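Enciclopedia › Automatización › Células de manipulación › Célula Karaki

Célula Karaki

La célula Karaki es un puesto de manipulación bimanual instalado en el taller de Namach en Gerkville. Se emplea para registrar tareas de clasificación de objetos pequeños mediante pinzas manuales, cuyos datos sirven después para programar los brazos de la línea Isulby. Su procedimiento de puesta a punto fue redactado por la técnica Agathe Renaud y se revisa cada año en julio.

Configuración

El puesto consta de una mesa de trabajo cubierta por un tablero blanco, carriles de aluminio a ambos lados y cortinas oscuras que limitan la entrada de luz lateral. Las 2 pinzas son de accionamiento manual y se conectan por cable al equipo de registro. Antes de cada sesión, el operario comprueba el apriete de los accesorios superiores, el recorrido libre de los dedos y la holgura de los cables, que deben permitir el movimiento completo de los antebrazos sin tirar del conector.

La posición del recipiente de destino se fija con una plantilla que se retira antes de empezar. En la configuración habitual se utiliza un recipiente transparente con compartimentos, situado en la mitad del tablero más alejada del operario – la mitad próxima se reserva para la recogida y la orientación de las piezas.

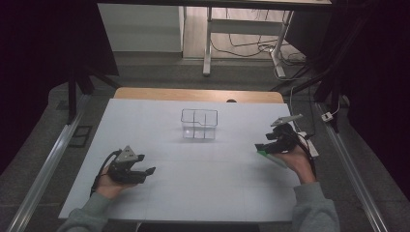 La calibración se realiza con las pinzas cerradas y después con la apertura máxima. El sistema toma 155 muestras en cada posición y rechaza la serie si la dispersión supera la tolerancia indicada en la hoja del puesto. En tal caso se limpian los dedos, se revisan los tornillos y se repite la operación desde el principio.

Mantenimiento

Los dedos de las pinzas se inspeccionan cada 1000 ciclos de cierre y se sustituyen por parejas. Los cables se cambian cuando la cubierta presenta grietas o cuando el registro muestra interrupciones de señal; no se admite la reparación con cinta aislante. El tablero se limpia con un paño sin pelusa y alcohol isopropílico, y las juntas entre paneles se repasan los domingos, con la célula fuera de servicio.

Las averías más frecuentes corresponden al conector trasero de la pinza izquierda. El cuaderno del taller recoge más de 536 intervenciones desde la puesta en marcha, en su mayoría ajustes menores. Tras cualquier desmontaje es obligatorio repetir la calibración completa – incluso si solo se ha retirado un accesorio – y anotar el número de serie de la pieza colocada.

Véase también: línea Isulby; pinza manual; calibración de apertura.

Compartido 12 veces · 3 comentarios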